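Changing the sensors before winter

The river loggers at Felletti came out on Monday. Nine units, all on the lower reach, all running since September on a ten-minute interval. I had expected the batteries to be the weak point and they were fine. The trouble was drift. Two of the temperature probes read high against the reference bath, and one had slipped far enough that I would not publish anything from it without a correction.

Kendra Fraser ran the bath. Her method is slower than mine: she holds each step until the reference has settled, then logs 200 readings and takes the median. I used to take a single reading and move on. Having compared the two sets, I have gone over to hers.

The raw files come to 2107 rows per probe once the out-of-water periods are stripped. Air exposure is easy to spot in summer, when the daily swing triples, and much harder in cold weather. I now flag it from the pressure channel and check the flagged rows by eye. 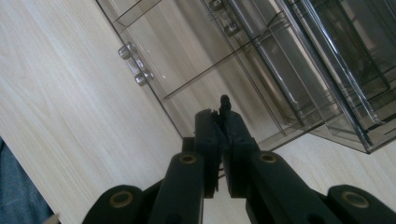 Smoky plastic drawer unit on a pale wooden surface.

The wider question is what a short record like this can say about a warming river. On its own, very little. The Bergeron gauge upstream has a far longer series, and our numbers are mainly useful for showing how shade alters the local signal. The reach under the alders stayed cooler through every warm spell — the open gravel did not.

Next job is the Plullonen site, 600 metres above the weir, where the bank has slumped and the old mounting post leans. I will refit the probes there with the corrected offsets and leave the interval as it is.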